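Stamside Workshop: two-arm cell now in regular use

Members will recall that the shared workshop at Stamside agreed in October to set aside the rear bay for an automation build. The cell has since been assembled by Kiran Rana and Abhishek Semwal, with wiring by Magnus Chisholm. It carries two arms on a single aluminium rail, and the budget of 200 pounds for framing and fixings was almost fully spent.

The present exercise is a tidying task. Small toys are placed on the floor of the cell and the arms are to move them to the shelf unit at the back. To date, 217 attempts have been logged, and Mr Chisholm has asked that members continue to record failed grasps as well as good ones. The pigs have proved harder to hold than the trucks — their rounded sides leave the fingers little to grip.

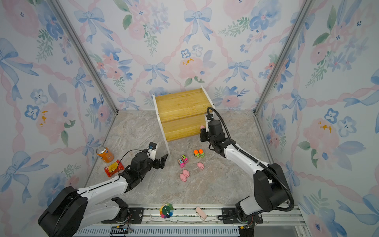
Workshop News

The right arm is holding one of the pink pigs in front of the shelf, with the trucks still on the marbled floor. Members wishing to book time at the cell should apply to Bhupendra Saxena. Sessions last 40 minutes, and two members must be present whenever the arms are powered.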